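Rechercher sur le site Saisir un mot-clé OK

Les pinces

Mỹ Mai avait vidé le carton des Éditions Rusetti sur la table ronde et elle riait déjà toute seule. Quatorze carnets de partitions, des feuilles volantes, des enveloppes, des élastiques morts, et tout au fond, sous une chemise bleue gonflée d'humidité, les pinces ! De grosses pinces à dessin en métal, avec ces leviers qu'on rabat d'un coup de pouce et qui vous sautent à la figure si on s'y prend mal.

— Regarde-moi ça, dit-elle. Regarde comme elles sont belles !

Esko Tuominen regarda. Il était arrivé à Usereck en février, pour remettre en ordre les papiers de l'orchestre, et il n'avait pas encore appris à s'extasier devant de la quincaillerie. Mais il voulait bien essayer. Il en prit une, l'ouvrit, la referma. Elle claqua avec un bruit plein, un bruit de petite porte.

— Elle tiendrait un opéra entier, dit-il.

— Elle en a tenu un ! Le Flavutano, les quatre actes, pendant toute une tournée. C'est Bożena Szewczyk qui me l'a raconté. Le vent, le kiosque, les musiciens qui se couchaient presque sur leurs pupitres, et pas une page envolée.

Esko reposa la pince et la poussa du doigt pour voir comment elle glissait sur le bois clair. 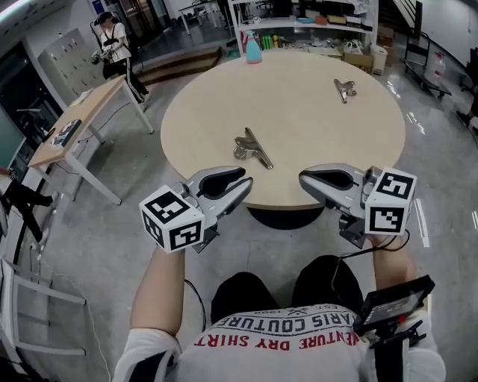
Sur la table ronde, deux pinces couchées sur le côté.

Il y avait dans cette salle une lumière qu'il aimait beaucoup, une lumière blanche et franche, tombée des tubes du plafond, qui ne flattait rien et qui montrait tout. Sous elle, le métal devenait presque précieux. Mỹ Mai disait qu'on aurait dû ranger les archives ici depuis le début, au lieu de les entasser chez Tripathi, derrière les housses de contrebasse, où personne ne retrouvait une note.

— On commence par quoi ? demanda-t-il.

— Par l'ouverture, voyons !

Ils commencèrent par l'ouverture. Les feuilles étaient mélangées, annotées au crayon, parfois collées deux par deux par une goutte de café ou de sirop. Mỹ Mai lisait les premières mesures à voix basse, hochait la tête, chantonnait un bout de clarinette pour vérifier l'enchaînement (elle chantait faux avec une joie magnifique) et tendait la page à Esko, qui tapotait la pile contre la table jusqu'à ce que les bords s'alignent. Ensuite venait le meilleur moment, celui de la pince. Il fallait appuyer fort, bien au milieu, et rabattre les deux leviers.

À la page 40, ils s'arrêtèrent. Quelqu'un avait écrit dans la marge, d'une encre violette : « Ici, Nhàn Lã respire. »

— Qui est-ce ? demanda Esko.

— La première flûte ! Oh, tu l'aurais adorée. Elle oubliait de respirer dans les longs traits, elle devenait toute rouge, alors Trinh Tô lui marquait les endroits. Il y en a partout, tu vas voir.

Il y en avait partout, en effet. 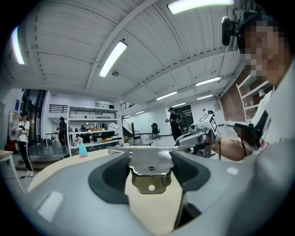
« Ici, elle respire encore. » « Ici, un grand coup. » « Ici, tant pis, on verra bien. » Esko se mit à les chercher avant même de regarder les notes, et chaque fois qu'il en trouvait une, il la lisait tout haut, avec son accent qui allongeait les voyelles, et Mỹ Mai prenait une énorme inspiration, les joues gonflées, puis soufflait sur la pile comme sur un gâteau.

Le deuxième acte leur prit jusqu'à midi. Le troisième était presque complet, à part un solo de cor que Mỹ Mai croyait se rappeler et qu'elle fredonna en entier, debout, en battant la mesure. Esko n'osa pas lui dire que c'était l'air d'une publicité. De toute façon, l'air était formidable, et il le garda en tête toute la journée.

Vers quatre heures, il ne restait qu'une feuille, sans numéro et sans titre, avec une seule ligne de flûte et plus un mot dans la marge. Ils la tournèrent dans tous les sens.

— Elle va où, celle-là ?

Mỹ Mai la posa à plat devant elle et suivit la portée du bout de l'ongle. Puis elle chercha un crayon dans ses cheveux, n'en trouva pas, prit celui d'Esko et écrivit, tout petit, au-dessus de la dernière mesure : « Ici aussi. »

— À la fin, dit-elle. Passe-moi la grosse pince.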